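Tollow House - kitchen and wash-up inspection
23 May 2025
Checked by: Laine Raudsepp

Fire blanket - PASS. On its hook. The tag says checked in December, in the same pen as the tag before it. I would like to see the paperwork.

Fridge temperature log - QUERY. Every reading for 28 days is identical. I don't believe any fridge is that steady.

Hot water at tap - PASS. 50 degrees on my own thermometer. The wall chart claims more.

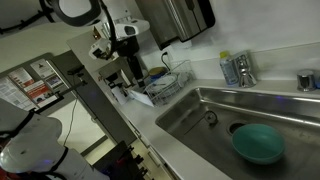 Item 4: sink, tap and overflow.

Sink and overflow - PASS with comment. Light scratches, nothing to fail it on. "Descaled weekly" is a bold claim given the water spots.

Extractor filter - FAIL. Signed off as cleaned by Ashton Mudgway. My finger came away brown.

Door closer - FAIL, second time running. Gunden say it was adjusted. It still sticks 30 mm short of the frame.

Socket testing - NOT SEEN. Jaunzems quoted for it, but a quote is no use to me - certificate please.

Re-inspect failed items before the next hire.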